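Vollano releases planner update for simulated machine-tending cells

Vollano has released version 3 of Vararetti, its motion planning package for small robot arms that load and unload benchtop machines. The update moves collision checking and trajectory timing into a single process and adds a simulator bridge, so a cell can be planned and tested before any hardware is bolted down.

Earlier versions planned a path first and assigned joint speeds afterward. According to Yichen Fan, who leads planning development at the company, that order produced paths that cleared every obstacle but then ran slowly through the bends near the machine housing. The new planner scores clearance and speed together and discards candidates that fail either limit.

Vollano tested the release on 3411 generated start and goal pairs in a simulated tabletop cell, with the arm mounted behind the machine it serves. The planner found a valid path for all but 258 of them. Most of the failures involved goals close to the rear of the housing, where the elbow has little room to fold.

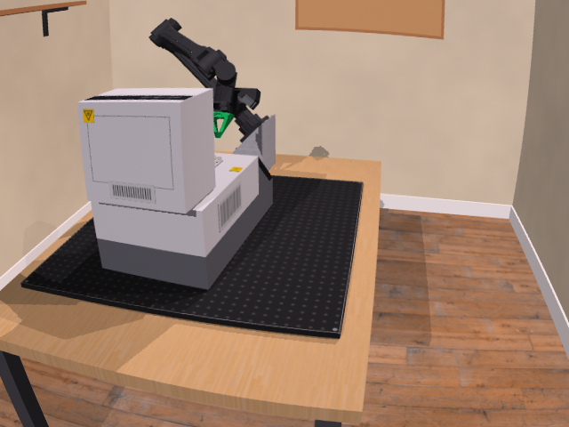 Planning is limited to 60 milliseconds per request by default. If no path is found in that time, the software returns the best partial result along with a list of the link pairs that blocked it. Users can raise the limit in the cell file, though Fan said longer searches seldom helped once the goal was outside the arm's comfortable range.

Harju, an integrator that has used the package since its first release, received a test build in November. Its controls engineer, Tapio Manninen, said the blocked-pair list was the more useful change for his group — it showed that several rejected paths came from an oversized collision shape on the mounting bracket. With a tighter shape, the same requests passed.

The simulator bridge reads the same cell file as the hardware driver, including joint limits, tool offsets and mounting pose. Contact forces are not modeled in this release. Support for door and drawer states is planned for the next one, under the working name Olport.

Existing cell files need to be converted with the included command-line tool before they will load.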